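Ostalstead Teaching Award Citations: data card

Release 2, dated 16 October 2024

Summary

The collection holds 161 citations written for classroom teaching awards in the Ostalstead and Skundurton school areas. A citation is the short text read out or printed when an award is given. Each one is stored as plain text with a small set of fields describing the award, the type of school and the subject taught. The collection is meant for people who study how good teaching is described in public, and for people building tools that sort or search short formal texts.

Release 2 replaces the first release. Record numbers have not changed, so work that refers to single records should still hold. Work that refers to totals will need to be run again.

Contents

citations.csv – one row per citation, with all fields
awards.csv – one row per award scheme, 11 rows
subjects.txt – the list of subject labels
changes.txt – differences between the two releases
notes.txt – remarks on single records, free text

All files are UTF-8 with Unix line endings. Fields containing commas are in double quotes. Line breaks inside a citation are kept as a single vertical bar.

Fields in citations.csv

record_id: four digits, with leading zeros
scheme_id: matches a row in awards.csv
area: O for Ostalstead, S for Skundurton
school_type: primary, secondary, special or mixed
subject: one of 14 labels, or "general" for primary teachers with no named subject
role: teacher, head of subject, assistant or other
text: the citation, with names removed
source: printed, web or spoken
checked: yes or no

The general label is not counted among the 14. A teacher of two subjects is given the one named first in the citation. The scheme's own category was used only where the citation named no subject at all.

How the texts were gathered

Printed citations were typed in from ceremony programmes and school newsletters. Web citations were copied from school and district pages. Spoken citations were written down from sound recordings of the ceremonies, and these are the least even part of the collection: hesitations were left out, repeated words were kept. Where the same citation was found both in print and on the web, the printed form was used.

Spelling was left as found. Obvious typing errors made during our own entry were put right in release 2 and are listed in changes.txt by record number. 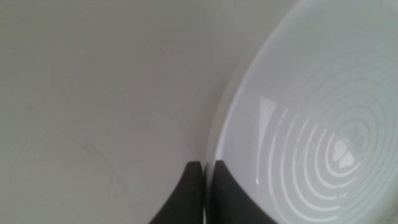
Removal of names

Names of teachers, pupils, parents and schools were replaced with the tags PERSON, PUPIL, PARENT and SCHOOL. Replacement was done by the Dondar script in a first pass and by hand in a second. Dondar misses nicknames and first names that are also ordinary words, so every record with checked set to "no" should be handled with care. A citation that describes an unusual project may still point to one school even with the names gone. Users must agree not to try to identify anyone.

Known problems

Secondary schools are over-represented, and science and music more so than other subjects. Skundurton has no records from special schools. One scheme changed its name between years and is held as a single row in awards.csv under the later name.

The citations praise. They were written to be read aloud in front of the person concerned, and they say little about daily lessons, workload or results. They should not be used to rate teachers or to train a system that does so.

The role field was filled in from the citation alone. "Other" covers librarians, coaches and a few cases where the wording was unclear – see notes.txt.

Loading

The file opens in any spreadsheet program. Set record_id to text on import or the leading zeros will be lost. In a script, read every column as text and split the citation on the vertical bar if the original lines are needed.

Licence and citing

The field data and tags may be reused freely with credit. The citation texts may be used for teaching and research only. Credit should read: Ostalstead Teaching Award Citations, release 2, Prokopenko Archive.

Corrections

Send the record number, the field and the proposed change to the Prokopenko Archive. Corrections received before the end of November will go into the next release. Requests to withdraw a citation are dealt with first and need no reason.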